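Storage, and whether we need any more of it

Every spring the same advice comes round in the magazines and the free papers: buy something to put your things in and you will feel better about your things. I have been reading it for years and I remain unconvinced. Most of us in Sallville live in houses that were built with a larder, an airing cupboard and a space under the stairs. Where has all that gone? Into the bathroom extension, mostly.

Boris Vávra, who ran last month's swap table, told me he took in 144 items and that the ones left over at the end were nearly all containers. Boxes, baskets, tins, hanging things with pockets. People had bought them to hold clutter and then brought them along as clutter. I don't think he was surprised.
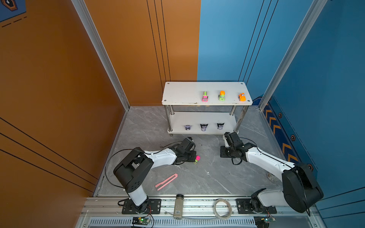
My quarrel is mostly with the word 'solution'. The Burnar catalogue that came through our doors uses it on nearly every page. A hook is a hook. If you hang a coat on it you have solved the coat, I suppose, but the coat was doing no harm on the chair. I would also like to know who these catalogues imagine is dusting behind it all. Small shelves in particular seem to me to be sold to people who have never had to clean one. Everything comes off, the cloth goes round, everything goes back on, and by the next week you would hardly know you had bothered.

Some readers wrote in last time to say that open shelves make you keep less. Perhaps they do, for tidy people. I have two in the kitchen and what they have taught me is that I own a great many jam jars. A cupboard with a door on it would have spared me that.

Little ornaments are another matter, and I will be softer about them. If a small figure on a shelf cheers you up in the morning, leave it where it is and take no notice of anybody who tells you it is 'visual noise'. That phrase was in the Murín leaflet as well.

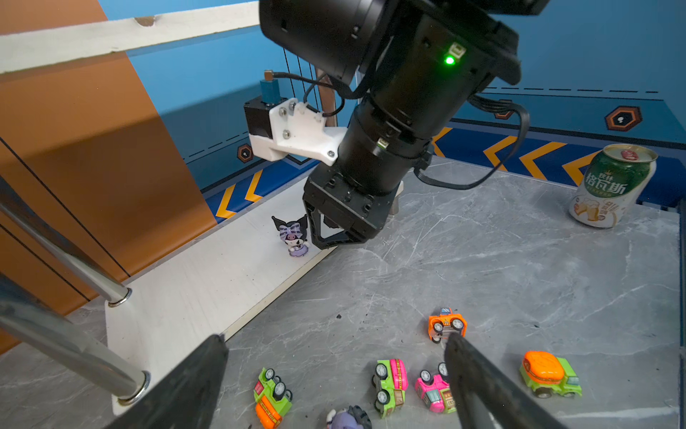
Before you buy anything

Measure the gap, then measure it again at the bottom, as skirting boards steal more room than you would think. Look at what you mean to put there and ask if it could simply go to somebody else. And be wary of claims about weight. The Dretari shop on the corner has a sign up promising that its units will 'take whatever life throws at them' – I asked what that came to in kilos and was given a leaflet about cushions.

I would be wary of second-hand flat-pack too, unless you can see it standing up. Give it a push from the side. If it sways, it will go on swaying in your house. Marks on the top hardly matter, though sellers will knock a bit off if you point at them for long enough.

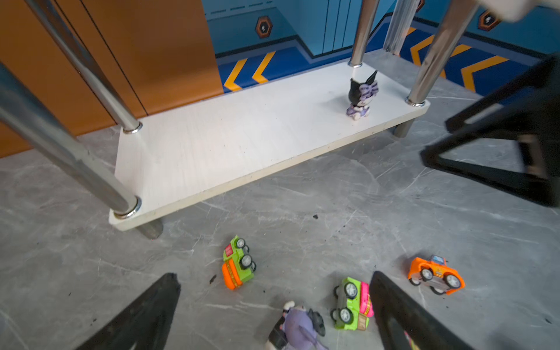 The next swap table

It will be in June, in the usual hall, doors at 2. Bring things that work and that you would be willing to be seen carrying home. Boris asks for no more boxes, please, unless there is something in them.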